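The whisk and its tube

31 August 2018

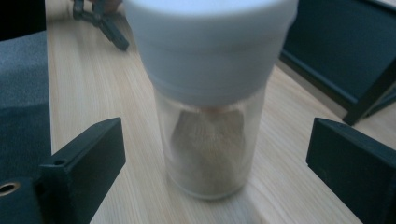
The whisk in its clear tube, white lid on.

I said in July that I would write up the tea things one at a time, and then I didn't. I'm starting with the whisk because I use it most and because Sheyla Urrego asked me where I keep mine.

I keep it in the tube it came in. It's a clear tube with a big white lid, and it stands on the table next to the kettle. I know a lot of people throw the tube out on the first day and put the whisk on one of those ceramic holders. I had a holder for a while. It took up more room than the tube did, I knocked it over more than once, and the second time it chipped. I gave it to my cousin Ulises, who didn't mind the chip.

The one thing to watch with the tube is putting the whisk away wet. I did that with my first one and it grew gray spots near the middle within a couple of weeks. Now I rinse it in warm water, no soap, shake it over the sink and leave it out on a folded dish towel until the evening. Then it goes in the tube and the lid goes on. If I'm going to be out all day I leave it on the towel overnight and nothing bad has happened yet.

It goes in with the tines down and the handle up by the lid. Lizeth Nina does hers the other way around and says the tines last longer. Hers is newer than mine so I don't think we can compare.

This whisk is my third. I bought it at Echeverri, the tea and spice shop near the bus station, for 23 dollars. They had a cheaper one, but the tines on it were thick and a few were already bent in the package. Before the first use I soaked it in a bowl of hot water for a few minutes so the tines would loosen up. I do a shorter soak every morning while the kettle finishes. When I skip it, I find little broken tips in the bowl.

I make one bowl a day, sometimes 2 if Consuelo comes by before work. I've had this whisk nearly 6 months. It's lost a few tines and the shape has opened up a lot compared with when it was new, but it still makes foam. I'll replace it when it stops.

Other things I've tried: a small battery frother, which works fine but splashes, and a regular fork, which leaves lumps. The frother is in the drawer for when I have guests who want theirs with milk.

The lid on the tube is a loose fit, so don't pick the whole thing up by the lid. I did that once over a tile floor. The tube survived.

Next I'll do the bowl, or maybe the sifter. I need to find out where I put the sifter.

Filed under: kitchen, tea
2 comments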